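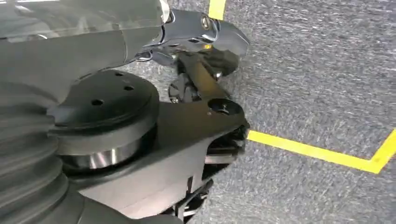 Fig. 1. Joint housing, bracket plate and gripper, with floor tape to the right.

Handling Systems and How They Let You Down
Topic 4: The dropped tray
Notes revised March 31, 2024

Read these before the tutorial. The slides have the diagrams, the notes have the arguments, and the exam takes an unhealthy interest in the gap between them.

Last time we got as far as holding. We agreed that a gripper holds an object when the forces on it balance and friction is enough to cover what geometry doesn't. We drew tidy arrows. Everyone's arrows balanced, including the pair that pointed the same way, which I have decided to treat as optimism.

This topic is about a grip that was fine on paper and fine in the log, and ended with a tray on the floor.

The case

The Kaimal cell at Vadum moved shallow trays from a rack to a bench and back again. One arm, a gripper from Truvico with soft-covered fingers, trays supplied by Lomidby. The job was dull, and the cell had been doing it for over 2,000 cycles when it dropped a tray in October. It then dropped three more before anyone agreed there was a problem. The first three incident forms all say "operator error" in the cause box. There was no operator. The cell ran itself, and the person who filled in the forms was the one who had picked up the tray.

The fourth form says "see previous".

Nobody was hurt. One tray landed inside the taped area and three landed outside it. Keep that in mind, because we will come back to the tape.

What the log said

For each drop the cell's own log recorded the following, in order:

pick requested
fingers closed
grip confirmed
move started
move finished
place confirmed

That last line is the interesting one. On all four occasions the cell reported placing a tray that was already on the floor. It opened its fingers over the bench, found them open, and wrote down that the job was done. If you have ever ticked "I have read the terms" you will recognise the mental process.

"Place confirmed" had been wired to mean "fingers are open and the arm is at the place position". "Grip confirmed" meant "the finger motor has stopped moving and the current is above the threshold". Both statements were true every time. Neither mentions a tray. A tray was present at the moment of picking, and the program carried that fact along for the rest of the move as an act of faith.

Working definition for this course: a confirmation is a measurement with a name on it. When you read someone's log, translate the name back into the measurement before you believe it.
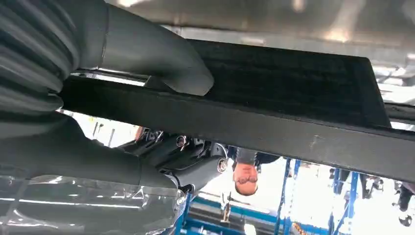

Fig. 2. Flat black panel clamped between upper and lower fingers.

Edge grips on flat things

A wide, flat object held at or near one edge is a lever with your gripper at the bad end. The weight acts at the centre of mass, well away from the fingers. The fingers must therefore supply an upward force and also a moment, and the moment is the expensive part. It comes from the contact pressure being uneven: high at one end of the finger pad and low at the other.

In Fig. 2 compare the length of the panel with the length of it that the fingers could possibly be touching. You don't need numbers for this. Sketch the side view, put in the weight, and see how short the arm is that has to resist it.

Three things follow, and all of them turn up in the case.

First, the holding force that matters is the one at the lightly loaded end of the contact. Students like to multiply the average pressure by the pad area and go home. The average is comfortable. The low end is where the slip begins.

Second, acceleration counts as weight. When the arm starts or stops a vertical move, the load on the grip changes, and because the centre of mass is a long way out, the moment changes with it. The Kaimal cell lifted slowly and lowered quickly, on the theory that lowering was the easy direction. The stop at the bottom of a lowering move is a lift, as far as the tray is concerned.

Third, rotation and sliding feed each other. The tray droops a little, the contact gets shorter, the pressure gets more uneven, and it droops a little more. This is why flat objects seem to let go suddenly after behaving well for the entire move. They haven't been behaving well. They've been working up to it.

In the reconstruction, the tray crept 18 mm through the fingers between the rack and the final stop. The motor current stayed above threshold throughout. From the gripper's point of view it was squeezing something, which it was, right up to the end.

What had changed

This is the section where first drafts of the tutorial report usually go wrong, so please slow down.

The cell worked for a long time and then stopped working. The natural thing is to look for the change. The maintenance record offers two candidates: a new batch of trays from Lomidby with a slightly smoother rim, and finger covers that were overdue for replacement. Half of you will blame the trays. The other half will blame the covers. Either answer is reasonable and gets you about half the marks.

The old trays on the old covers slipped too. They were tested afterwards and they crept less, and they arrived at the bench before they ran out of rim. The cell had been slipping from the beginning and getting there in time. The rim and the covers used up a margin that had never been measured, so its disappearance didn't show up anywhere.

When you write "root cause" in your report, ask whether removing that cause leaves you with a cell you'd stand next to. New covers would have stopped the drops. They would also have restored the conditions under which everybody was satisfied with a log that couldn't see a tray.

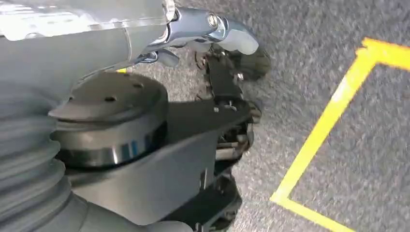

Fig. 3. Arm segment, silver bracket and black wheel, with yellow tape turning a corner on the carpet.

Tape

Tape on a floor is information. It tells a person who can see it, and who is looking down, and who has been told what yellow means in this room, that somebody once thought about where they should stand. It has no effect at all on a tray.

The hazard assessment for the Kaimal cell listed "marked exclusion area" as the control against dropped objects. The area had been marked out by running the arm through its moves with the gripper empty and taping around the furthest point it reached. You will have spotted the difficulty. The arm's reach stops at the fingers. The tray's doesn't. Add the overhang, add whatever sideways speed the tray has when it leaves, add a bounce, and the outline is wrong on every side.

Hence three trays out of four outside the line.

For the tutorial, draw the swept area twice: once for the empty arm and once for the arm holding the longest thing it ever holds, in the worst orientation it ever holds it. Then add a drop allowance and say where you got it. "Seemed sensible" has been offered in previous years. It is at least candid.

Also consider the slower hazards. Look at the lower part of the mechanism in Figs. 1 and 3: plates, struts, small fasteners, a wheel. Every one of those is an edge or a gap at some joint angle. A shut-off that protects people from the gripper and forgets what is hanging underneath it has protected them from the part they were already watching.

The 2 second rule, and why I don't like it

Vadum's first fix was a delay. After closing the fingers, the arm would wait 2 seconds before moving, "to let the grip settle". The drops went away for a while and the delay got the credit. During the same maintenance visit somebody had also changed the finger covers.

I bring this up because it is the most instructive part of the whole affair and takes up one line of the file. Two changes were made together, one of them did the work, and the other got written into the procedure. As far as I know it's still in there. Each tray now enjoys a short rest before being picked up properly.

Change one thing, run it, write it down. If you must change two things, write down both, and be prepared to undo the one you're fond of.
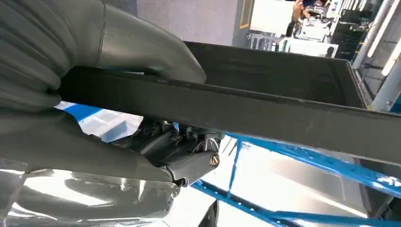
Marit Quillan
Sessional lecturer, handling systems and safety

Checks that can see the tray

The second fix was better. It has four parts, and you should be able to say what each one would have caught and what it would have missed.

A position check on the fingers. If the gripper knows the rim thickness it should find, closing further than that means it is holding something else, or nothing. It catches a missed pick. It doesn't catch creep, as the rim is the same thickness all the way along.

A repeat of that check during the move and again just before release. Cheap, and it would have turned four false "place confirmed" lines into four alarms. The tray would still be on the floor, but the log would have stopped lying about it.

A look at the rim from the wrist. In the picture beside my name the near rim runs away from the upper finger as a straight band, sloping gently. A straight edge like that is an easy thing to find, and its angle relative to the fingers is a decent measure of droop. Notice how much else there is behind it, though: blue frame with its own straight bars, pale floor throwing back the light, white equipment, a person in dark clothing near the top. A line finder that simply takes the strongest line may well come back with a perfectly good measurement of the furniture. Restrict the search to where the rim can be, and make "not found" stop the arm. On its first trial at Vadum "not found" was treated as "no droop detected".

A gentler stop at the end of the lowering move. This one needs no sensor and no software meeting. It was done last.

For the tutorial

Bring a one-page report on the case, written for the person who has to decide whether the cell goes back into service. Include your two swept areas, a side view with the moment worked through in symbols, and a table that sets each log line against what was measured. Leave the cause box until you've done the rest.

Reports that say "operator error" will be returned with a drawing of the operator requested.

Reading is the same as last topic, plus the appendix on contact pressure. The scanned version is missing the bottom line of every second page. I have asked for a better one.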